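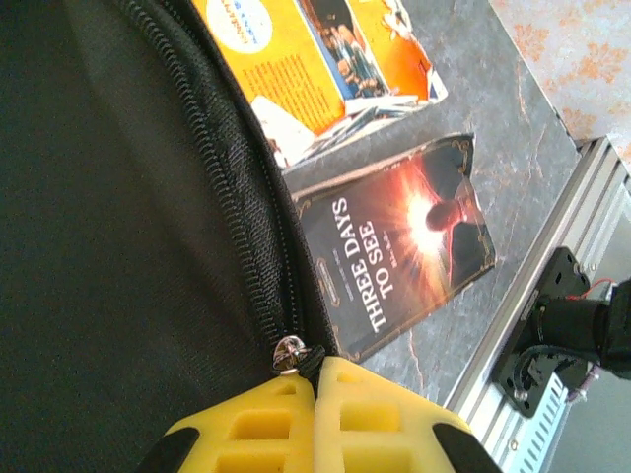 Garnet Lachance wrote on Tuesday, February 6, 2024:

Does anyone else find that the zip always gives up at the bend? Mine runs sweetly along the straight bit and then sticks as soon as it goes round the corner. I've only had the bag since Christmas and I'm already thinking of sending it back. Also, what do people do about those tiny metal pulls? I can't get hold of them with gloves on, and my thumbs aren't what they were. And while I'm moaning, is there any way of getting a paperback into the main compartment without the cover ending up folded in half?

Garnet

Hi Garnet, and hi all,

Don't send it back yet! I had exactly this with my black one and was this close to buying another Foley (Tomás Heffernan will remember me going on about it at the March meet-up last year, sorry Tomás). A coil zip will put up with an awful lot so long as you don't drag it round a corner with the bag stuffed. What I do now, more or less in order:

1. Sort the pull out first

Tie a bit of cord through the metal ring. Black cord on a black bag looks tidy enough, though I know Maeve Mac Mathúna does all hers in orange so that she can find the right one in the boot of the car. Short is best. I made my first lot far too long and they caught in everything, including the zip itself, which rather defeats the object. Melt the ends if it's nylon, and go for a knot you can find by feel. The cord gives you something to hang on to but you still want to pull along the line of the teeth, not up and away from the bag. I was a terrible one for yanking upwards.

2. Hold the cloth as well as the zip

This was Zsolt Antal's tip and it's made more difference than anything I've paid for. Flatten the cloth either side of the zip with your spare hand before you pull, and if there's a fat fold nearby, smooth it away first. Black weave hides everything, creases and smudges alike, so run a finger down inside and check the lining hasn't strayed into the teeth. If your bag has a little webbing tab at the side, hook a finger through that to steady it (I wouldn't haul on it, mind, I've had one come off in my hand).

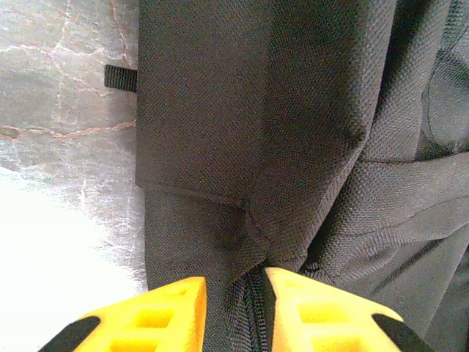 3. Clean it, then lubricate it

Old toothbrush, warm water, tiny drop of washing-up liquid. Leave it to dry with the zip open overnight. Then a rub with a zip stick - I use the Prulevari one, Liam Lenihan swears by a candle stub, and I can't say I've noticed much between them. Wipe off what's left or it picks up fluff. Two strokes each side is plenty. I used to plaster it on and then wonder why my jumpers had marks on them.

4. Books go in last, and flat against your back

I keep whatever I'm reading on the table next to the bag until everything else is in. At the moment it's Three Days to See, and I don't want that cover creased, I like it too much. Spine down, cover towards the back panel, something soft in front of it. The one before that was a 432-page brick and it wouldn't go in at all until I'd taken my waterproof out, so there are limits.

Packing in general I do with the bag lying down on something flat. If you stand it up it slumps, everything goes to the bottom and then you're fighting the zip again at the top of the bend, which I suspect is half your trouble. Lay it down, give it a shake into shape and get the straps out from underneath before you start.
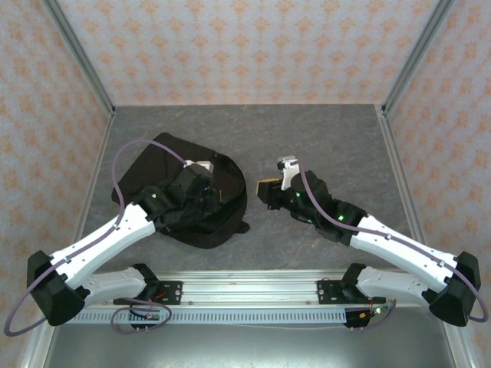

Once the straps are out of the way you can see where the zip wants to run, and I'd open it right round to the far end instead of posting things through a gap. Fill the corners with socks. Mine holds up to 52 litres according to the label but I've never got near that without the seams complaining, and I've stopped trying.

If it still sticks after all that, the slider may be worn. Clesteck sell them loose, but do measure the coil before ordering. I've a bag of spares in three wrong sizes if anyone wants them for the postage.

Garnet, could you have a look whether yours sticks going both ways, or only when you're closing it? Mine was only on closing. If it's both I'd have another look at the lining, right on the bend.

Off to find that zip stick, I've put it somewhere safe again.

All the best to everyone on the Hiltoreo list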